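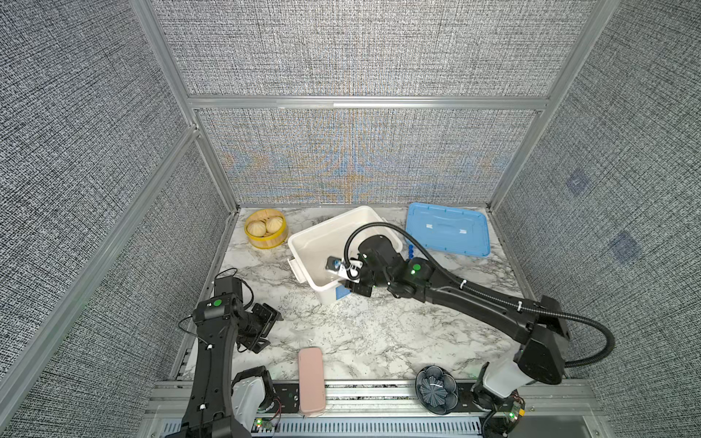 Teaching by Hand: Inside the Two-Arm Benches at Sorkdale

Home | Features | Industry | Labs | Archive | Subscribe

April 29, 2019
By Tetteh Frimpong

Print this article | E-mail this article

The bench at Sorkdale that gets the most operator time has two black arms on a shared rail, a marble-patterned top and gray fabric on three sides. Its current task set is called Iklow, and it is built on household objects: a steamer basket with two buns, a white storage bin, a ridged blue lid, a lotus-shaped dish. An operator steers the arms through a short job with those objects, the controller records it, and the recording becomes one demonstration. The set stands at 1,015 demonstrations and is due to close in May.

Sorkdale has two ways of getting a task into a machine. The older one is hand guiding. The motors are put into a compliant mode in which they carry only the weight of the arm, and a person takes hold of the wrist and moves it through the job. Joint angles are logged as the arm goes. The method needs no extra hardware and a new operator can be useful with it in an afternoon.

It has two drawbacks. The operator's hands and forearms appear in the camera recording, and they will be absent when the arm runs by itself. A policy trained on those images can come to depend on them. The second drawback concerns two-arm work. Guiding one wrist well takes most people both hands, so a job in which one gripper steadies a container while the other reaches into it is awkward for one person and worse for two.

Remote control deals with both. The operator sits at a separate stand, called the Bawa, and holds a pair of small passive arms with the same joint layout as the ones on the bench. Encoders in the passive arms are read 200 times a second and the values are sent to the bench as position targets. The operator's body stays out of the workspace, and each hand has an arm to itself.

What the operator gives up is touch. The Bawa returns no force, so a gripper pressing on the wall of a bin feels the same in the hand as a gripper in open air. Contact has to be judged by eye, and operators slow down near it. Early recordings from the stand show long pauses just before a grasp. The pauses were faithfully learned by the first policy trained on them, which would stop over a container and hover for several seconds.

The fix was mostly procedural. Operators now rehearse a task until they can complete it without stopping, and only then begin recording. Any take with a pause longer than two seconds is flagged for review. Of 328 takes reviewed under the rule in its first weeks, 39 were thrown out. The remainder were kept, including a number with clumsy first attempts followed by a recovery. Recoveries are wanted. A policy that has seen only clean grasps has no data on what to do after a miss.

Placement gets the same attention. Objects are moved between takes, and a bin may be turned a few degrees or a lid laid farther back. Variation in position is cheap to collect and hard to add later. Lighting is held steady, and the plain fabric walls keep people walking past the bench out of the recordings.

Hand guiding has not been retired. It is still used for single-arm jobs with a fixed path, such as wiping or pressing a switch, where the joint log is all that is needed and the camera can be ignored. It is also used to teach rest positions at the start of a session – a task that takes longer from the stand.

Storage and replay are handled by a package called Rukgate, written in the lab. It aligns the camera stream with the joint log and can play a demonstration back on the arms at reduced speed. Replay is the first check on any new recording. If the arms cannot repeat the job with the objects returned to their starting places, the usual suspects are a timing offset or a slipped encoder on the passive side, and the take is set aside until the stand has been recalibrated.

Calibration is the least popular part of the work. Each passive joint is brought to a mechanical stop, zeroed and compared with its counterpart on the bench. A small error at the shoulder becomes a large one at the fingertips, and an operator will correct for it without noticing, which makes it difficult to find from the video alone. The lab now calibrates at the start of every session and again after any collision, however slight.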